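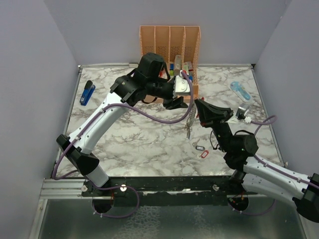

Prerneck desk organizer, large: review after a season of use

By Deisy Marulanda
1 December 2020

I bought the large Prerneck desk organizer in March, when the spare bedroom became my office. It cost $22 at the local stationery store. I have used it every working day, and I also tried the Brunner letter tray next to it for part of that time, so I can compare the two where it makes sense.

The Prerneck is a one-piece plastic organizer with a tall section at the back for pens and scissors, a wide slot for envelopes and notebooks, and a shallow tray at the front. There is nothing to put together. Mine came in a plain carton with a folded sheet of care instructions and a set of stick-on rubber feet.

Put the feet on before you load it. I skipped that step and the organizer slid every time I pulled out a notebook. With the feet on, it stays where it is on a painted desk and on glass. On bare wood it still moves a little if the back section is full and the front is empty.

Pens and scissors

The tall section is deep enough for a full-length ruler to stand up without tipping over. Short pencils disappear into it. Once a pencil is half used up, you have to tip the whole thing over to get it out, so I keep the short ones in the front tray. Scissors with large handles take up most of one side. Two pairs will fit if you turn the handles in opposite directions, but then there is not much room left for markers.

Paper

The envelope slot is the best part. It holds a month of mail at my house, standing on edge, and you can read the return addresses without taking anything out. Business envelopes fit well. Letter-size paper sticks up a long way and starts to curl after a week or so. If most of what you keep is full sheets, get the Brunner tray. It lies flat, it stacks, and it does not pretend to hold anything else.

The front tray 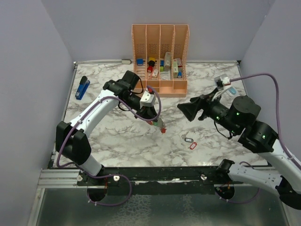

A small red and green item, held just over the tabletop.

Small things are where the Prerneck is weakest. The front tray has no dividers, so paper clips, erasers, stamps and thumb tacks all end up in one pile. Yaneth Lozano, who shares an office with my sister, cut a strip of cardboard to fit across hers and taped it down. I copied her. It works fine, but it looks like a strip of cardboard. For $22 I would expect at least one divider in the box.

The tray wall is also low. Round erasers and loose batteries roll over it if you bump the desk. A box of 10 binder clips is about the limit of what I would put in there without a lid.

Cleaning

Dust collects in the bottom corners of the tall section. A damp cloth wrapped around a butter knife gets most of it. Ink is harder. I had a gel pen leak in the spring and the stain is still there, though lighter. Dish soap did more for it than rubbing alcohol. The care sheet says not to use the dishwasher, and I have not tried.

Size and color

Measure your desk first. The large is wider than it looks on the store shelf, and on a narrow desk it will crowd a lamp. Sheyla Sánchez has the small one on her kitchen counter for bills and keys and prefers it to mine. The small gives up the envelope slot, which for me is the reason to own the thing.

The color has held up. Mine sits by a south window and gets sun most of the afternoon. The side facing the glass matches the side facing the room.

What I would change

A taller front wall, one removable divider, and rubber feet put on at the factory. I would also round off the inside edge of the envelope slot. It is sharp enough to nick a thick envelope when you push it in fast.

Good points: steady once the feet are on, holds a lot of mail, easy to wipe down on the outside.

Bad points: no dividers, low tray wall, too tall for short pencils, a poor fit for letter-size paper.

Price paid: $22 for the large.

I am keeping mine and would buy it again for mail and pens. For clips and stamps I have gone back to a small tin with a lid, which sits in the front tray.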